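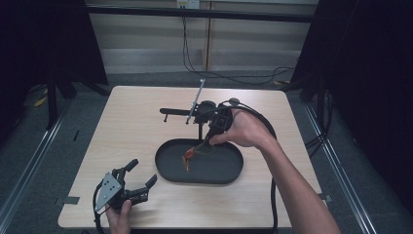
October 27, 2023

Club project, handheld gripper demos for the tray task. Corey Sutcliffe and me on collection, Vaughan Pirihi on the training machine.

Started with the calibration check on both grippers. Left was fine. Right read 2 mm open when fully closed, same as last session. Re-zeroed it and it held through the first block, then drifted again after the break. I think the set screw on the finger coupling is backing out. Put a drop of thread locker on it at the end of the day. Check before using.

Task is still pick from the tray with the right, hand over to the left, put back in the tray. We tried starting with both grippers over the tray, but the handover came out too fast and the left one blocked the view of the object at the grasp. Went back to left gripper parked low by the front corner until the right has a good hold. Keep doing it this way. If you change the start position, write it down, because Vaughan has to split those episodes out by hand.

Total is now 973 good episodes. Target for the Vistow regional is 2,000 by the end of February so we have time to train and test before the event in March. At this pace we make it, but only if we stop losing sessions to the logger.

On the logger: it dropped the left gripper stream twice. Both times the file was there but the timestamps stopped partway through. Vaughan looked at one of them and found a gap starting at sample 3,438, nothing after it. Swapping USB ports did not help. Swapping the cable did, or at least we got through the rest of the afternoon without another one. The suspect cable has a knot in it and is in the Beaudoin box with the other bad parts. Do not put it back in service.

Cable handling in general: the right one needs enough slack to drop off the side of the table without pulling on your wrist. Corey had his too short for the first block and you can see it in the plots -- a small jerk every time he reaches for the far side of the tray. We kept those episodes but tagged them "tight".

Vaughan ran last week's checkpoint (he calls it Damo, the name has stuck) on the held-out set. It gets the approach right most of the time. The usual failure is closing early, with the fingertips still above the object. My guess is we all slow down just before the grasp and the model reads the slow part as the grasp. Corey thinks it is the drift on the right gripper. Could be both. We agreed to re-run after dropping every episode recorded with the bad zero.

Asked Mandus about spare fingertips. The pads on the right are getting smooth on the inside edge. No answer yet.

To do:
Check set screw on right gripper, log the closed reading before and after each block
Vaughan: add a stream check that beeps when one side stops
Corey: redo the "tight" episodes if there is time
Me: write up the start position on one page and tape it by the computer
Order two more cables, same length as the good one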